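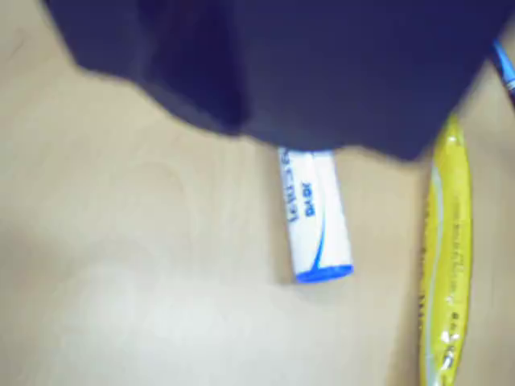 **Figure 3.** Small items on a pale beige, wood-look tabletop, among them a white tube with a blue end and a long yellow object bearing printed text.

### 3.2 The things that gather on a table

When we began our visits in Otholm we had expected to spend most of our time talking about drawers and cupboards, those being the places people tend to mean when they say where a thing "lives". Our households had other ideas! Again and again the talk drifted back to the table, and to the slim, light odds and ends that come to rest there between one job and the next (pens, tubes, sticks of this and that). Figure 3 gives a fair sense of the size and shape of thing we mean.

We followed Ostermann in calling these items "resting" objects, a term Edeltraud Ostermann first used in her Stüber study and one that we have grown rather fond of. A resting object has a proper home somewhere, and its owner can usually name that home without a pause, but it spends a good part of its life elsewhere. Across the 23 households we logged 1314 such items, and roughly a third of them were longer than they were wide, which matters a good deal for tidying, as long things roll, slide under papers and refuse to stand up in a shallow dish.

Colour came up more often than we had thought to ask about. Several people told us, quite warmly, that they left a bright thing out on purpose so that they would see it and remember the errand that went with it. Pale items on a pale top were spoken of less kindly, and in 8 homes they were the ones reported as lost in January. We return to this point in Section 4, where the Flusomley trays are compared with open bowls.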